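6 min read

4.2 Picking up cables from the wrist view

So now we get to the part I was most nervous about. In Section 3 the Skunidora policy only had to deal with stiff things, boxes and mugs mostly, and those are pretty forgiving. A coiled cable isn't! It sags, it has loops going every which way, and the plug you care about may be tucked in where the camera can barely find it.

We collected 700 teleoperated demonstrations on wood-grain surfaces and held back 200 of them for testing. Every policy sees the wrist camera and the gripper state, nothing else. I kept the blurry frames in on purpose (my first instinct was to filter them out), and I'm glad I did, as the arm moves fast enough on approach that a policy trained only on sharp images gets lost right when it matters.
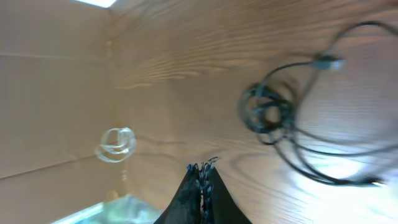 For the baseline we used Guso, which picks a grasp point from one image and then commits to it. Ours re-plans at every step – slower, sure, but it gets to change its mind on the way down. On the held-back set the difference was biggest for loose coils, where Guso liked to aim at the gap in the middle and close on bare wood. It also had a soft spot for glare. Bright streaks on the grain look a lot like a shiny white cord if you only get one look at them.

Grip material mattered more than I expected, too. Smooth fingertips let thin strands slide right out, so both methods were run with rough, textured finger coverings. They do fray, and we didn't swap them between runs.

Figure 2. Wrist view with the gripper open, black and white cables coiled on the table. The connector with the blue tip sits inside the bundle.

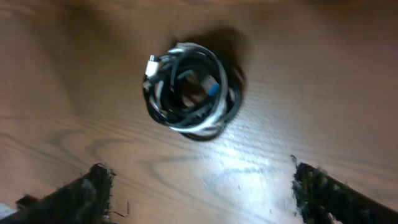

4.3 What happens with less data

We retrained with 300 demonstrations and left everything else alone. Loose coils got noticeably worse, tight ones hardly changed.

14 shares · 2 comments

Get new papers by email. By signing up you accept our cookies.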